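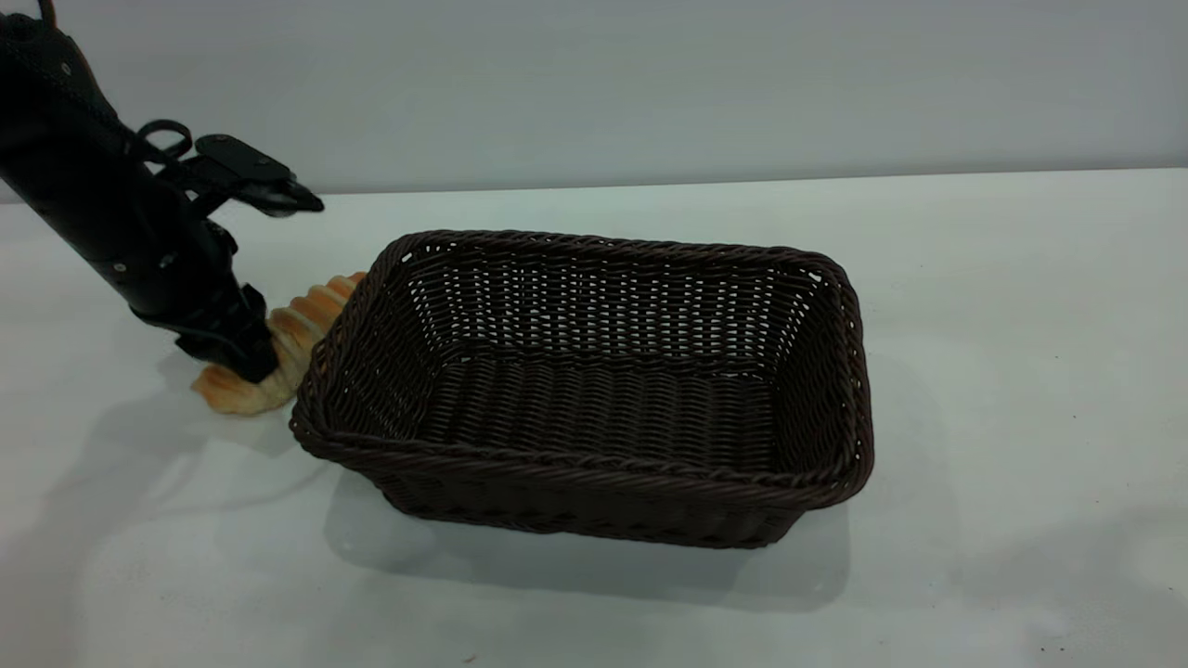 Morena Piras would not put a roll in any basket until it had cooled right through to the middle, and she said so twice before the coats were off. Steam goes into the weave, the weave holds it, and the underside of the next batch is soft by mid-morning. Most of the open day at Flitance came back to that point in one form or another.

Flitance supplies baskets, trays and liners to bakeries, canteens and small hotels. The premises are on the Urnevstead side of the river, in two low buildings joined by a covered passage. The open day was held on 30th May, with a morning session for trade buyers and an afternoon one for anybody who had booked. I attended the morning session on behalf of our own shop, which is due to replace its counter baskets before January.

Goods in and storage

The tour began at the back. Baskets arrive nested, with a sheet of paper between each pair. The paper matters more on natural willow than on synthetic strand, as willow ends catch and lift when the stack is pulled apart. Stacks are kept to 12 high. Above that the bottom rim takes a set and the basket rocks when it is put on a flat surface. We were shown one that had been left at the bottom of a taller stack over a winter, and the rock was easy to feel with a fingertip on one corner.

Storage is dry and unheated. Willow is kept off the outside wall. Synthetic goods can go anywhere, though they collect dust in the weave and are bagged for that reason.

The weave

Most counter baskets now sold are rectangular. Round ones waste space on a shelf and are bought mainly for restaurant tables. The dark brown woven type with the twisted braid along the rim is a fair specimen of what a café orders: tight weave, softly rounded corners, a thick edge that gives the hand something to hold. Dark strand hides staining from butter and egg glaze. It also hides crumbs, so it has to be cleaned by routine and not by eye.

The rim was discussed at some length. A thick braid stiffens the basket and protects the ends of the uprights, but it is the slowest part to dry after washing. Flitance advises standing the basket on its short side to dry, and then turning it once. A plain wrapped rim dries sooner and fails sooner, usually at a corner.

Tight weave against open weave is a question of what goes inside. Open weave ventilates better. It lets seeds and flakes of crust through on to the shelf, and on a glass shelf this looks poor within the hour. Our own view is that tight weave with a liner is the better choice for anything laminated or seeded, and open weave for plain rolls with a firm crust.

Shapes and fit

The second room was set up for trying bread against baskets, and this was the most useful part of the visit. Long and curved shapes are the awkward ones. A croissant or a twisted roll does not lie flat against a straight wall, and if it is pushed into a corner the ridges break along the top. Laid lengthwise, with the curve following the rounded corner, it keeps its shape. Laid across, the tips end up resting on the rim and go first.

Depth is the other factor. A basket of 12 centimetres takes two layers of small rolls, and the lower layer suffers. The Maihi range, which Flitance introduced last year, is shallower at 6 centimetres and will only take one layer of most things. It needs refilling more often. For a counter with staff always behind it this is no hardship. For a hotel breakfast table I would still take the deeper one and underfill it.

Floury rolls were tried too. Flour works down into the weave and sets if it meets any damp. A stiff dry brush removes it on the same day. By the following day it needs water, and then the drying time applies as above.

Liners

Cotton, waxed paper and a washable mesh were on offer. Cotton looks best and absorbs most, and must be changed daily. Waxed paper is cheap but slides on synthetic strand, taking the bottom layer with it when a roll is pulled from the front. The mesh stayed where it was put. It is not attractive, and I was told a cloth can be laid over it - which rather removes the point of buying it.

Prices and ordering

The minimum for own-size orders is 300 pieces, well beyond what we need. Stock sizes can be bought singly or by the carton. Delivery to Stusstead is on the regular van. Mixed cartons are possible if the outside dimensions match.

Points for our own shop

Rectangular, tight weave, dark, braided rim. Shallow for the counter, deep for the window. Mesh liner on trial in one basket before we commit to it. Cooling racks to be moved nearer the ovens so that rolls do not go across to the counter early. I have asked for a sample of the shallow size and will measure it against the left-hand shelf, where the bracket at the back takes up some of the depth.

Parking at Urnevstead is poor. The yard gate is narrow and is better approached from the north.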